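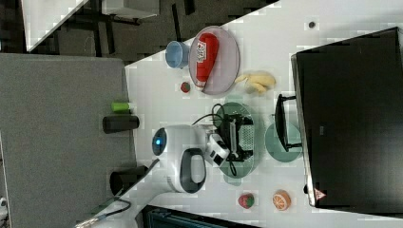

Getting dried ketchup out of a tablecloth is easier than you'd think, so don't toss it! I learned this from my neighbor Mekdes Bogale, after a cookout in May did in my favorite one (plain cotton, thank goodness).

First, scrape off the crust with a spoon. Then flip the cloth over and run cold water through the back of the stain.

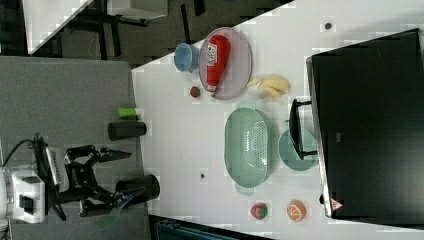

Next, rub in a little dish soap and 2 spoonfuls of white vinegar, and go fold some laundry or something while it soaks. 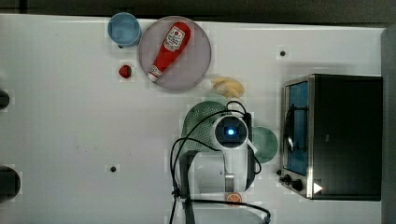 Rinse, and if you still see orange, do it all again. Keep it out of the dryer until the spot is gone, then wash as usual.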